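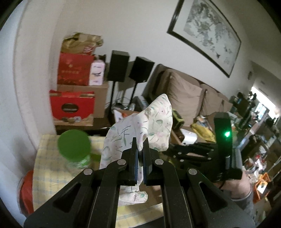 Sorting Errors in Household Packaging Waste: Lirau and Weltis
Final project report, Environmental Technology
Submitted June 26, 2023

1. Background

The town of Lirau collects packaging in a single bin. The neighboring district of Weltis uses separate bins for paper and plastic. Both send their material to the transfer station at Plakenow, where loads with too much foreign material are downgraded and charged at a higher rate. The station records the weight of each load but not the type of error. The aim of this project was to find out which kinds of packaging end up in the wrong stream and whether the bin system makes a difference.

2. Method

Leaflets were sent to 900 households in November. Households that agreed to take part set their packaging aside for 4 weeks and put it out in marked bags. The bags were opened on a tarp in the school yard. Each item was emptied, shaken out and entered on a tally sheet under one of these headings: paper and board, rigid plastic, film, metal, glass, mixed.

An item was entered as mixed if it had two or more materials that could not be pulled apart by hand without tools. A sleeve that slid off was entered separately from its container. Food residue was recorded as light or heavy by eye, which is a weak point of the method and is discussed in section 4.

3. Results

In total, 3,438 items were entered. Of these, 545 were in the wrong bag. Paper and board had the lowest error rate in both areas. Most errors there were boxes with tape or a film window left on, which the station accepts in small amounts.

Rigid plastic with a printed band or sleeve caused the most trouble. Many households treated the whole item as one material. Imported goods were a problem of their own: sorting marks, where present, followed the rules of the country of origin and were often not understood. 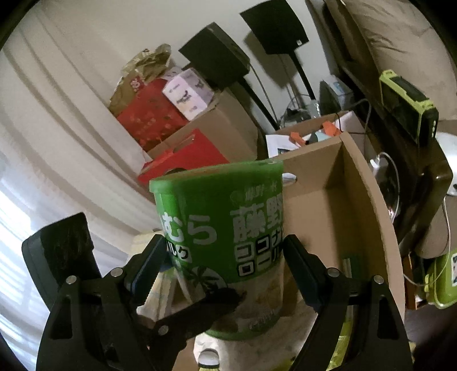
Figure 1. Snack container with Japanese text on a green upper band and a translucent white lower part. Behind it, an open corrugated box.

Film errors were more common in Lirau. Weltis had more heavy residue in the plastic bags.

4. Sources of error

Households that volunteer probably sort better than average, so the true error rate may be higher. The residue rating changed between the first and second sessions, and the early sheets were not corrected. One set of bags from the Roman Street collection point got wet and was left out.

5. Further work

A second round should weigh items as well as tally them. The station has asked for a copy of the blank tally sheet, which is attached as Appendix A.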